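About Turnetport Learning Center

Turnetport Learning Center runs after-school and summer programs for students in grades 3 through 12. We opened in 2000 in two rented rooms on Goicoechea Street in Rumberg. We still teach in that building, though we now use both floors.

Our programs cover reading, math, public speaking, cooking, sewing and basic shop skills. Most classes meet for 94 minutes, an odd number that comes from the city bus schedule. Students who ride the Rumberg line arrive a few minutes after school lets out and catch the next bus home when class is over.

How we teach

Each class starts with a short talk from the instructor, usually with a handout. After that the students work. In public speaking, that means giving a two-minute talk on the first day. In cooking, it means reading a recipe all the way through and then making it. Instructors walk from table to table, answer questions and keep notes on what each student tried.

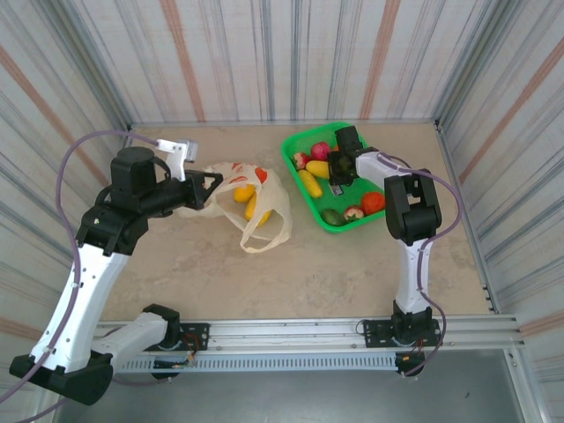 We don't give letter grades. Families get a one-page report at the end of each term, written by the instructor who taught the class. The report lists the work the student finished, what went well and what to practice next. Schools in Rumberg may accept it toward an elective credit – ask your school counselor before you enroll.

Who we serve

Last year 514 students took at least one class with us. Most live in Rumberg, and the rest come from the smaller towns along the river. Classes are capped at 12 students, and shop classes at eight. Older students who have finished two terms in a subject can apply to be class assistants. Assistants get a short training course each September before the fall term begins.
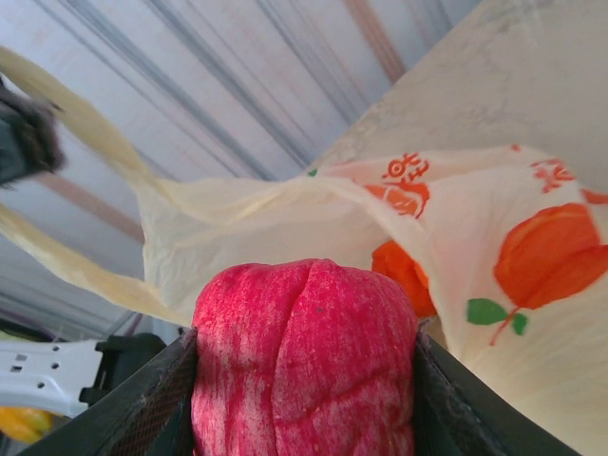 Tuition is $345 per term for each class, with materials included. Families who qualify for free or reduced school lunch pay half. We also offer a payment plan with no added fee – the form is at the front desk.

Our partners

Wusex, a school supply company in Rumberg, provides notebooks and binders for every student. The public library lends us its meeting room for speech night, held at the end of each term and open to anyone.

Visiting

The office is open in the afternoon whenever classes are in session. You are welcome to sit in on a class before you sign up. Please call ahead so the instructor can expect you. Parking is behind the building, and the ramp entrance is on the same side.

Page last updated 2 Mar 2024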